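Plelluvton 配送仓 库区安全检查表（附检查意见）

适用范围：Plelluvton 主仓全部库区、收货口、发货口、充电间、办公夹层楼梯。Telletby 分点使用同一份表格，不适用的项目填“无此项”，不要留空。
表格编号：3292
检查周期：每季度一次全项检查；标有“周”的项目每周一加查。
本次检查：十一月，白班，上午开始，下午发货高峰前结束。

结果写法
合格：现场状态与要求一致。
观察：暂时可用，下次检查时必须复看。
整改：需要处理，处理完毕后由班组复核签字。
停用：立即挂牌，不得继续使用，直到维修单关闭。

每一项后面的“意见”由检查人手写后录入，原则上不改动措辞。上一季度的意见不抄到本表，需要对照的请翻旧表。

一、出入口与人行通道

1.1 员工入口（周）
要求：门能从里面直接推开，不需要钥匙；门槛平整；地垫不卷边。
结果：观察
意见：门可正常推开。地垫靠外一角翘起，鞋底容易勾到，当场翻面压平，下周一再看。如果又翘起来就换掉，不要用胶带粘，上一块粘过，撕下来以后地面留胶，拖不干净。

1.2 人行道标线（周）
要求：标线连续可见，货物、托盘、手推车不压线。
结果：整改
意见：收货口到乙区这一段标线磨得最厉害，转角处几乎看不出来。其余部分尚可。乙区端头有一个空托盘斜靠在立柱旁，压线，已移走。标线重画安排在盘点停工那天，油漆没干之前要拉绳。

1.3 人车交叉口
要求：凸面镜位置正确，镜面干净；地面有停止线；叉车经过时鸣笛。
结果：合格
意见：镜面有灰，已擦。现场看了一段时间，叉车司机都有鸣笛。行人这一侧做得差一些，有人边走边看手持终端。班前会再提醒一次。

1.4 安全出口
要求：出口标志亮；门前不堆放任何东西，临时放也不行；推杆灵活。
结果：整改
意见：北侧出口门前放了一卷缠绕膜和一把扫帚。扫帚平时没有固定的地方挂，所以总出现在这里。在北墙装挂钩，高度不要超过肩膀，挂钩旁边贴标签。南侧、东侧出口合格。

1.5 夹层楼梯
要求：扶手牢固，防滑条完整，照明充足，楼梯下方不存放可燃物。
结果：合格
意见：扶手末端的堵头松了，用手能拧动，已拧紧。楼梯下方是空的。

二、地面、照明与温度

2.1 地面平整度
要求：无坑洼、无凸起的螺栓，伸缩缝填料不脱落。
结果：观察
意见：丙区中间通道的伸缩缝填料有一小段开裂，叉车过的时候能听到声音。还没有掉块。拍照存档，下季度对比。旧货架拆除后留下的螺栓已经全部切平，摸过，不割手。

2.2 液体与油污（周）
要求：地面干燥，吸附材料随手可取，泄漏处理后有记录。
结果：合格
意见：充电间外有一小片旧油印，踩上去不滑。吸附棉够用。记录本上最近一次泄漏是一箱洗洁用品破损，处理过程写得很清楚，建议其他班照这个样子写。

2.3 清洁用品
要求：原装瓶或有标签的分装瓶；不同种类的清洁剂分开放；稀释比例写在柜门内侧。
结果：整改
意见：发现一个分装瓶没有标签，闻起来像 Nava 地面清洁剂，但光凭闻不能算数，已按废液处理。柜门内侧的稀释表被水汽泡花了，需要重打一张，套塑封。喷壶用完后要倒空，这一条大家都知道，仍有一只留了底。

2.4 照明
要求：通道、工作台、楼梯照明正常，灯具无松动。
结果：整改
意见：丁区最里面有一支灯管闪烁，拣货的人说已经闪了一阵子，但没有报修单。报修单不需要班长批准，任何人都能填，填完放进办公室门口的蓝色盒子里。

2.5 温度与通风
要求：收货口卷帘门在无车时关闭；冬季取暖器与货物保持距离；通风口不遮挡。
结果：观察
意见：早上收货口偏冷，卷帘门在两辆车之间没有放下来。班组的说法是来回升降太费时间。可以理解，但是门开着的时候叶子和雨水都往里吹，地面一湿就会影响 2.2。先试一周，间隔长的时候必须关，间隔短的时候由收货员判断。

三、货架

3.1 立柱与护脚
要求：立柱垂直，无明显弯折；护脚齐全，地脚螺栓不缺不松。
结果：整改
意见：乙区端头立柱护脚被撞歪，立柱本身用直尺靠过，没有变形。护脚已经失去作用，要换新的，不要敲直了再用。撞击没有登记。再次说明，登记撞击不会扣钱，不登记才会。

3.2 横梁与安全销
要求：横梁挂爪全部入位，每端都有安全销；横梁中部下挠在允许范围内。
结果：整改
意见：丙区第二层缺安全销一处，已当场补上。备用安全销放在工具间抽屉里，抽屉没有贴标签，找了好一会儿。请贴。

3.3 载荷牌
要求：每排货架端头有载荷牌，字迹清楚，数值与现行布置一致。
结果：整改
意见：甲区载荷牌写的是每层 1000 公斤，与图纸一致。丁区今年调过横梁高度，牌子还是旧的。横梁一动，载荷就要重新核算，新牌没到之前丁区上层只放轻货，通道口已挂提示。

3.4 托盘摆放
要求：托盘两端都落在横梁上，前后伸出均匀；破损托盘不上架。
结果：观察
意见：大部分整齐。有几块托盘偏向一侧，已请叉车司机调整。破损托盘区堆得太高，最上面的要举过头顶才能拿到，降下来。回收车来的时间不固定，这件事由办公室去催。

3.5 背网与防坠
要求：背靠人行道的货架必须装背网，网面无破口，卡扣齐全。
结果：合格
意见：乙区背网下沿有一个卡扣是后来换的，颜色不同，强度没有问题。

3.6 层板
要求：层板铺满，不翘起，不用纸板代替。
结果：整改
意见：小件区有一格用纸板垫着。下面的层板不知道去了哪里。从备件里补一块，备件不够的话减少一格存放。

四、梯子与登高

4.1 移动平台梯
要求：刹车有效，踏步干净，扶手无松动，检查标签在有效期内。
结果：停用
意见：小件区那台平台梯一侧刹车踩下去以后仍能推动，挂牌停用，已填维修单。另一台合格，两个区先共用。共用期间用完推回乙区端头的黄色框内。

4.2 折叠梯
要求：铰链、拉绳完好；不得用于货架取货。
结果：合格
意见：只有维修间一把，锁在墙上。钥匙在办公室登记领用。

4.3 登高行为
要求：不踩货架横梁，不踩托盘，不站在周转箱上。
结果：观察
意见：检查期间没有看到。但小件区最下层横梁上有鞋印。平台梯坏了以后更要留意，拣货员够不到的货先跳过，集中时间处理。

五、叉车与手动搬运设备

5.1 班前点检（周）
要求：点检卡每班填写，内容包括制动、喇叭、灯光、货叉、链条、轮胎。
结果：整改
意见：点检卡都填了，但有一张是把整个星期提前勾完的。这样的卡不如不填，已作废，重新培训。点检本身花不了多少时间，喇叭和制动一定要实际试。

5.2 货叉与链条
要求：货叉叉尖无裂纹，叉根磨损未超限；链条润滑，松紧一致。
结果：合格
意见：用卡规量过叉根，未超限。链条偏干，已通知保养时加油。

5.3 充电间
要求：通风运转，禁火标志清楚，洗眼器可用，电缆不拖地。
结果：整改
意见：洗眼器出水正常，刚打开时水发黄，放了一会儿变清，说明每周放水没有坚持做。把放水写进周一的加查项目，放完在墙上的表格里签时间。一根充电电缆外皮有压痕，未露芯，先列为观察。

5.4 手动液压车
要求：轮子转动灵活，手柄能回位，无漏油。
结果：合格
意见：有一台轮子上缠了打包带，剪掉后正常。打包带剪断后要进废料筒，不要扔在地上，轮子就是这么缠上的。

5.5 手推车
要求：车轮不晃，护栏插到位，堆放不超过视线。
结果：观察
意见：发货口有一辆推车总往左偏，推的人已经习惯了。换轮子。

六、料箱、周转箱与笼车

6.1 小号周转箱
要求：箱口无缺口，提手无裂纹，可正常套叠。
结果：观察
意见：提手裂纹集中在旧批次。抽查时看到的裂箱都已拿出来。裂口会划手套，冷天尤其脆。套叠高度以齐腰为准，现场有一摞高过肩膀，已分开。

6.2 大号料箱
要求：箱内清空后检查箱底和四壁；允许有擦痕，不允许有裂缝、穿孔和尖锐毛边；标识区域能辨认；箱内无残留货物和碎屑。
结果：观察
意见：大箱是使用最频繁的一类，箱底基本都磨花了，这种情况不算缺陷，不必写报修单。判断时用手电从侧面照，裂缝会出现阴影，擦痕不会。再戴薄手套沿箱底与箱壁的交角摸一圈，有刮手的地方就做记号。箱壁向外倾斜，弯腰取底部货物时人容易重心前移，深箱不要一只脚离地去够。

灰色大箱要多看一眼内壁，浅色反光的那一条带，下沿磨得参差不齐、颜色发深。带子磨损本身列为观察，带子以下的箱壁变暗，光线不足时不容易看清，检查时必须补光。 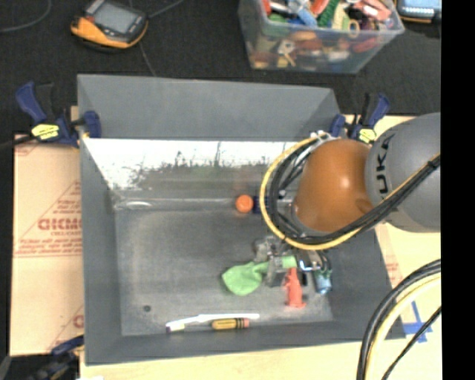
6.3 料箱堆码
要求：同型号堆同型号；底层箱不变形；堆垛不靠在消防设施或配电箱前。
结果：整改
意见：发货口旁边有两种型号混堆，上面一只没有卡进槽里，推一下会滑。已拆开重堆。配电箱前的黄线区域这次是干净的。

6.4 料箱清洗
要求：装过食品类退货的箱子当天清洗，晾干后才能套叠。
结果：观察
意见：清洗架上的箱子口朝上放，里面积水。口朝下放。冲洗区的地漏盖有点松，走过去会响，请维修间看一下。

6.5 笼车
要求：四轮转动正常，至少两轮带刹车，侧网锁扣有效，空车折叠后存放在指定区域。
结果：整改
意见：有一辆笼车锁扣用扎带代替，扎带在斜坡上承受不了，已拉到待修区。待修区和待发区只隔一条线，建议把待修笼车反过来放，或者在把手上系红布条，免得晚班拿错。

6.6 外来箱具
要求：供应商和其他单位的箱具单独存放，不混入本仓流转；进入前看外观。
结果：合格
意见：来自 Brurnanis 的箱具单独放在收货口右侧，标签朝外。归还单已经对上。Telletby 退回来的箱子里夹有旧面单，拆下来再入库，扫描枪会读错。

七、打包与手工作业

7.1 工作台
要求：台面稳固，高度合适，边角无破损，台下可放脚。
结果：观察
意见：靠窗的台面边条翘起，钉子没有露出来。高个子的员工反映台面太低，腰酸。台腿可以调高一格，调之前和同班其他人商量，早晚班用同一张台子。

7.2 刀具
要求：使用安全刀，刀片自动回缩；旧刀片进专用盒；个人不带刀片出库区。
结果：整改
意见：发现一把普通美工刀，刀片伸在外面，放在胶带架后面。已收走。旧刀片盒快满了，满之前就要换，不要往里硬塞。

7.3 打包机与封箱机
要求：防护罩齐全，急停有效，周围不堆废带。
结果：合格
意见：急停按下后停机，复位正常。防护罩上的螺丝有一颗是代用的，长度合适，没有意见。

7.4 人工搬抬
要求：重件有标识；超过规定重量两人搬或用设备；搬抬姿势正确。
结果：观察
意见：重件标签贴在箱子底面，等于没贴。和供应商说一下，贴在侧面。两个人抬的时候由走在后面的人喊口令，这是本仓一直以来的做法，新员工不知道，写进入职说明。

7.5 个人防护用品（周）
要求：安全鞋、反光背心齐全；手套按工种发放；破损的及时更换。
结果：合格
意见：反光背心有几件洗得发白，傍晚在收货口外面看得不清楚。有新的，到办公室领。访客背心应当挂回前台，这次在夹层找到一件。

八、消防与应急

8.1 灭火器
要求：在位，压力正常，封签完整，前方无遮挡，检查卡有签字。
结果：整改
意见：丁区一具灭火器前面停了手推车。其余在位。检查卡上的签字字迹太潦草，看不出是哪个班的，以后写班次。

8.2 消火栓与喷淋
要求：消火栓箱门能打开；货物顶部与喷淋头保持距离；不在喷淋管上挂东西。
结果：合格
意见：丙区上层货物离喷淋头比较近，用测距仪量过，在允许范围内。旺季加货的时候最容易超，到时候再量。喷淋管上的节日彩带上次已经拆掉，这次没有再挂。

8.3 报警与广播
要求：手动报警按钮无遮挡；广播在各库区都能听清。
结果：观察
意见：充电间里风机开着的时候广播听不清楚，只能听到有声音。考虑加一个闪灯。费用还没有问。

8.4 疏散演练
要求：每年演练，记录集合时间、点名情况和发现的问题。
结果：合格
意见：上次演练从报警响到全员到达集合点，用时 7 分钟。拖慢的原因是有人回去拿外套。集合点牌子在停车场靠围栏一侧，冬天要把牌子前面的雪铲掉。司机和临时工也要参加点名，名单由当班办公室带出去。

8.5 急救箱
要求：位置有标识，物品齐全且在有效期内，取用有登记。
结果：整改
意见：收货口急救箱里创可贴用完了，登记本上没有对应的记录。烫伤敷料快到期。办公室急救箱合格。补货时按箱盖里面的清单补，清单以外的药品不要放，这次清出来一板没有包装盒的药片。

九、电气与设备间

9.1 配电箱
要求：门关闭并上锁，回路标识清楚，前方留出操作空间。
结果：合格
意见：回路标识是手写的，能看清。下次停电检修时换成打印的。

9.2 插座与延长线
要求：延长线只作临时使用，不串接，不穿过通道。
结果：整改
意见：夹层办公室有延长线串接，接了电热水壶和打印机。拆开，热水壶直接接墙上的插座。通道里没有发现拖线。

9.3 设备间
要求：无关物品不得存放，门上有标识，通风正常。
结果：合格
意见：里面有一把坏椅子，已搬走。

十、收发货月台

10.1 月台边缘
要求：黄色警示线清楚，防撞胶完整，无车时有护链。
结果：整改
意见：三号口护链没有挂，链钩变形，挂不上去，所以大家就不挂了。换钩子。防撞胶下部有磨损，没有露出金属。

10.2 升降平台
要求：唇板收放正常，维修时使用支撑杆，控制盒标识清楚。
结果：观察
意见：一号口唇板落下时比较重，声音大，可能是液压油的问题，等保养单位看过再定。

10.3 车辆固定
要求：装卸前垫好轮挡，司机交出钥匙或离开驾驶室；装卸完毕确认后才放行。
结果：观察
意见：轮挡都用了。钥匙没有全部交，常来的司机嫌麻烦。规定没有常客例外，请收货员照样收。

10.4 司机等候区
要求：司机在等候区等候，不进入库区；等候区有座位和饮水。
结果：合格
意见：饮水机已换水。有司机问洗手间在哪里，现有的箭头贴在门后，门一开就看不见。改贴到墙上。

整改跟踪

当场完成：1.4 的杂物清理，3.2，6.3，8.1 的手推车。
一周内完成：2.3 稀释表，2.4 灯管，3.6 层板，5.3 洗眼器放水表，8.5 补货，9.2 延长线，10.1 链钩。
下次盘点停工时完成：1.2 标线。
等待配件或报价：3.1 护脚，3.3 载荷牌，4.1 平台梯刹车，6.5 笼车锁扣，8.3 闪灯。

配件统一从办公室下单，约 40 件以内的小零件不用分开走申请，合并写一张单子就可以。Telletby 那边缺的安全销和卡扣一起订，随返程车带过去。

填表补充说明

“合格”后面也可以写意见，小毛病写下来比下次再找要省事。
同一个问题连续两次列为“观察”，第三次直接改为“整改”。
停用牌只能由维修人员在修好以后取下，班组不得自行取下。
照片附在对应项目后面，不单独装订。
检查时如果遇到不归本表管的问题，写在背面空白处，交办公室转。

背面记录（本次）
自行车棚顶有一块板松动，刮风时响。
休息室微波炉门关不严，已贴条停用。
停车场出口的减速带掉了一颗螺栓，掉落的螺栓没有找到，出车的时候注意轮胎。

本表一式两份，一份留 Plelluvton 办公室，一份贴在乙区公告栏，到下季度检查时换下。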